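Bleddyn Lougher
A thread on cloths, and where they go when you have decided where they go.

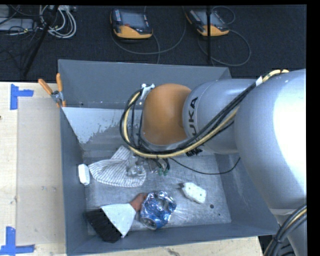 Every household system for cloths fails at the same point, the point where a person is holding one. You can label shelves until June. I have a good gray metal bin, open on top, on a light wooden table at a height that asks nothing of anybody's back. And there's the striped cloth, left of center, in a heap, with one flap sticking up toward the back like it has a question.

Background for new followers: I moved to Grultville in the spring and inherited my aunt's cloths. Dish cloths, glass cloths, dusters, napkins, squares of old sheet she called "the good rags" to distinguish them from the rags.

The movers' inventory listed them as LINENS, MISC. There were 68. I counted because the mover bet me it was under 50. He did not pay.

68 is too many for one man with four plates.

My aunt ran her cloths on a strict class system. Stripes for glasses. Checks for dishes. Plain for hands. A certain yellow duster for the piano, which she sold when I was nine. The duster kept its title.

I assumed I was above all this. I dried a wine glass with a checked one in my first week and felt her come into the room.

So, the system. Anything I haven't sorted goes in the bin. Anything in the bin gets picked up, looked at, given a category and folded. Then it goes on a shelf. I want to stress how simple it sounded while I was saying it out loud to the bin.

Choosing the bin took longer than choosing the house. I looked at wicker (snags), canvas (collapses, then you have a cloth full of cloths), and a plastic tub from Ostora that smelled like a new shower curtain and still does, in the garage, with the lid on.

Metal won. You can wipe it. Nothing catches on it. If you drop a wet cloth in from a height it makes a noise like a fish being fired from a job.

The table was already in the house. Light wood, solid, I have no complaints about the table. I'd like that noted, as I have complaints about most things and the table has been a real support.

OK, stripes. A striped cloth ought to be the easiest thing in the world to fold. It comes with lines on it. It is practically a diagram of itself.

Leave it in a pile and the lines go wherever they like. The stripes on the one in the picture fan out in several directions at once. I've seen road maps of Dilunport that made more sense, and Dilunport was laid out by people following a goat.

Things I have learned about picking up a crumpled cloth, part one: the bit that sticks up is never a corner.

You grab it because it's offering itself. You lift. You're now holding the middle of the cloth, and the corners are all hanging below you at different heights, like guests who don't know each other.

Part two: if you do find a corner, the next one you find will be the diagonal one. Every time. I don't know the odds on that but I'd like to see the dice.

Part three: run your fingers along the hem from the corner you've got. Don't let go of the hem. Arrive at the next corner. My aunt taught me this when I was six and I forgot it for several decades in favor of flapping.

Flapping does feel better. I'll give flapping that.

Somebody is going to ask why I don't just stuff them in a drawer. I had a drawer. The drawer got to a point where it would open two inches and then stop, and you'd have to go in with a butter knife and press down on whatever was standing up at the back. It was the yellow duster.

Folding methods I've tried, with grades.

Thirds, then thirds again: B plus. Makes a nice brick. Falls over if you look at the one beside it.

Rolling: C. Very pretty for an afternoon. By evening they've relaxed and you've got a shelf of cinnamon buns.

Half, half, half: A minus. Boring, stable, everyone understands it, would vote for it.

The one where you make a little pocket and tuck the end in: I got as far as the pocket.

For stripes I fold with the lines running the long way, so they stack up looking like a ledger. For checks I do whatever. Checks don't care. A check looks the same in distress as it does at rest.

A reader in the last thread asked how long it takes to do the whole lot. I timed it. 60 minutes, including the part where I sat down holding a napkin that had my grandmother's initials on it and one that had somebody else's initials on it, and wondered about the second one.

Nobody in the family is an R.O.P. I've asked. My cousin said "hotel?" in a way that suggested she knew more.

A word on white. Almost all of my aunt's glass cloths are white with thin dark stripes, and I've come to respect it. White tells you what happened. A brown cloth will lie to your face for years.

The downside is that white tells you what happened. There's one with a beet on it. You can see the outline of the beet.

Laundering: hot, no softener. Softener makes them slide the water around the glass and put it down somewhere else. My aunt regarded softener the way other people regard gambling. I've stayed off it for 11 weeks.

Ironing: no. I have limits. She ironed them, she ironed the dusters too, she once ironed a bandage. I smooth mine flat with my hand on the table and call it finished, and if she wants to come into the room about it she can.

The other rule of the bin, which I made and which I have broken, is cloths only.

You will notice a small white thing with rounded corners standing up against the left wall of it, right next to the cloth. That's how it starts. One item that isn't a cloth, standing there politely, and within a week it's a bin for batteries, string and a spare key to a house I don't live in.

I had this exact problem with a fruit bowl in my old place. At the end there was no fruit in it. There was a tape measure, a candle, and a card entitling me to a tenth sandwich.

Brief update on the shelf, since people were invested. The shelf holds. It bows slightly in the middle under the checks. I've moved some checks to the ends. It now bows slightly less in the middle and I have to remember where the checks are.

My neighbor Owen came by to return a ladder and asked what I was doing. I said sorting cloths. He said his wife has a drawer. I said is it the kind that opens two inches. He looked at me for a long moment and went home, and came back after dinner with a bag.

So it isn't 68 anymore.

Owen's are mostly souvenir ones. Lighthouses, a calendar from a year I'd prefer not to revisit, a recipe for chowder with the quantities washed off. I don't have a category for "printed." My aunt didn't believe in printed. She felt a cloth shouldn't be trying to tell you something.

I've started a pile. It's to the left of the other piles. I'm calling it Owen.

The souvenir ones don't absorb anything, by the way. You can push water from one end of a plate to the other with a lighthouse. It's more of a tour.

Someone has replied "just buy paper towels." Thank you. I'll pass that along to the cloths.

Someone else has asked for the size of the striped ones so she can match her own. I haven't measured them. They're the size that covers your shoulder when you throw it over and then slides off the moment you turn around with a hot pan.

Also a request for the best way to tell a glass cloth from a dish cloth when they're both old. Hold it up to the window. If you can see the neighbor's car, it's for glasses. If you can see which neighbor, it's a rag.

If you can't see the window at all, it's a towel, and it's in the wrong room.

I gave nine of the checks to my cousin, who said she'd treasure them and then asked if I had any striped. I don't have any striped to spare. I heard myself say it. I heard exactly whose voice it was in.

Next up is the napkins, which I've been putting off on account of the starch. Some of them can stand unassisted. I found one behind the breadboard in the shape of the thing it had been leaning on.

Then the good rags. Then, I suppose, the rags.

To the three people asking: the yellow duster is on the top shelf by itself. No, I don't dust with it. I don't own a piano.

Edit to the folding grades, after 40 minutes of being corrected in the replies. Thirds is upgraded to A minus if you put the open edge at the back. I tried it. It does stop them falling over. I'm annoyed, but I've redone the whole top row, and I'll do the second row after I eat.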